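Prandbridge Neighbors Help Board
Home > House and Home > Sorting and Storage

How do you keep small desk stuff from taking over the table?
Posted by marlowe_k
3,213 views

Hi everyone, and thank you in advance, because I know this is a silly thing to lose sleep over! We have one good wooden table in our place and it does everything: homework, bills, wrapping presents, the occasional dinner. Every evening there is a little huddle of odds and ends in the middle of it, and every evening I scoop the lot into a bowl and put the bowl on the bookcase. By Thursday the bowl is full and we are all digging through it for the same two or three things.

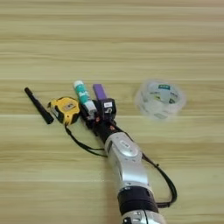
I did buy a Sketix drawer tray in January, the one with 19 compartments, and it lasted maybe two weeks before everyone gave up on remembering which slot was for what. I don't want to spend much more money on this. Is there a simple way to sort it that a tired family will stick to?

2 replies

Arūnas Vasiliauskas
Member, 88 posts

Oh, I feel for you, we had the very same bowl (ours was a salad bowl, and I still miss it for salad). Nineteen compartments is far too many for a household. What worked for us was sorting by what you are doing when you reach for the thing, and forgetting all about size or shape. So we have one shallow box for sticking and writing, and another for measuring and fixing. The glue stick goes in the first, the tape measure goes in the second, even though they always end up side by side on the table.

Little mystery bits are the real trouble, the caps and erasers and such. I keep a jam jar for those, and when the jar is full I sit down with a cup of coffee and go through it. Most of it goes in the trash, I must admit! 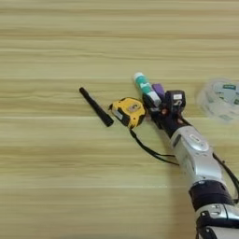 Labels and boxes

You don't need anything fancy. Ours are the bottoms of two Grimshaw shoe boxes, cut down so you can see in from a chair, with the name written on the short end in thick marker. Leave them on the table for the first while, until everybody has the habit, and then move them to a shelf close by. If you have little ones, let them do the writing. My daughter spelled it "mesuring" and I wouldn't change it for the world.

tillybee

just get the Bronside caddy, it has a handle. we carry ours from room to room and it's fine. also put the caps back on the glue!!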